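Filed under: Finds, Small People, Diary

Dec 1, 2022
by Lina Majali

I have been meaning to sit down with this all week, and now the tea has gone cold and I've got eleven tabs open, all of them children's pyjamas. My nephew Fadi turns two in a fortnight and his sister has decided (she is five, so this is law) that they must match. Same print, same buttons, and if possible the same feet, though she has not worn feet on her pyjamas since she was a baby herself!

So I went hunting. The first shop I fell into was Clenine, which I'd never come across before, and oh, the foxes. Tiny sleepy foxes on a mustard ground, with one in every row wide awake. I wanted them at once. They stop at age three, of course, so that was the end of the foxes for my niece, and I sulked a bit and went back twice to look at them anyway. 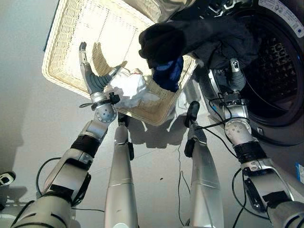 Then there was a long wander through Okabe, who do the softest-looking brushed cotton and will embroider a name on the pocket if you ask before you pay. I nearly ordered two pairs in the moon print. The postage was 15 pounds, though, and I sat there with my card in my hand arguing with myself until the page timed out. I took it as a sign. Mum says I take everything as a sign, and she isn't wrong, but I've saved a good deal of money that way over the years.

What I've settled on, I think, is the striped set from Gincombe. Navy and cream, poppers for him and proper buttons for her, and a little whale on the cuff that you only see when the sleeve is turned back. They wash at 60, too, and anybody who has watched Fadi eat a satsuma will know why I checked. I've put both in the basket and gone up a size on his, as he grew out of his November ones before November was over.

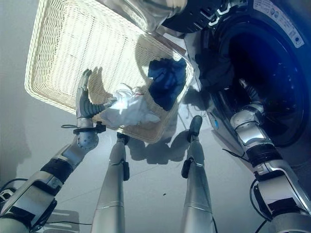

One white, one navy, both in the basket.

I still want something for the top of the parcel. Tamer next door thinks a book, and he's probably right, but I did see some knitted slippers with rabbit ears and I can't stop thinking about them. They'd be off his feet in a minute. I might get them all the same, and a pair for her, or there will be words.

Must remember to ask my sister about sleeve length before I press the button. And wrapping paper, we're right out, apart from the bit with the robins.

Last updated: Dec 2022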